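Club News: Vinddale sign second goalkeeper ahead of league restart

Vinddale Football Club has confirmed the signing of a reserve goalkeeper from Prernness on a short-term agreement. The player trained with the first-team squad throughout September and will provide cover while the club's regular number one recovers from a shoulder injury.

The agreement contains an option to extend until the end of the season. Under league rules the club may register 2 goalkeepers for each match, and the new arrival will be eligible for selection once the transfer papers have been approved. He is not available for the cup tie against Xiao Athletic, having already played in an earlier round for his former side.

The coaching staff have asked that goalkeeping sessions be moved to the smaller pitch until further notice. Junior teams that normally use this pitch in the early evening should check the revised timetable at reception.

Supporters are reminded that the allocation for the away match at Bornex is limited to 400 tickets. Season ticket holders have priority until noon on the day before general sale. Members who have changed address should inform the club office before applying. Coach travel must be booked separately, and places cannot be held without payment.
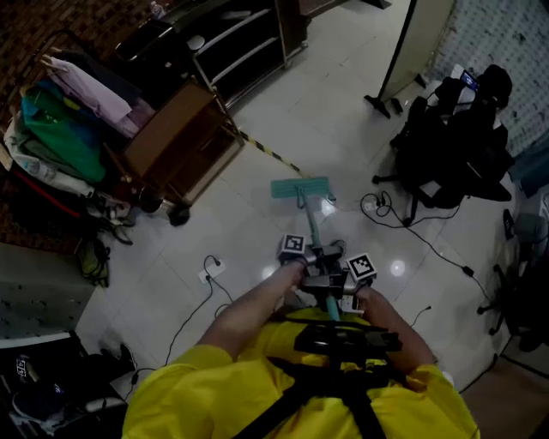
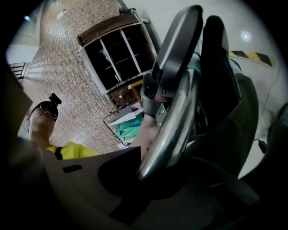 Mop on the tiled floor (first picture); yellow short-sleeved shirt and glasses (second picture).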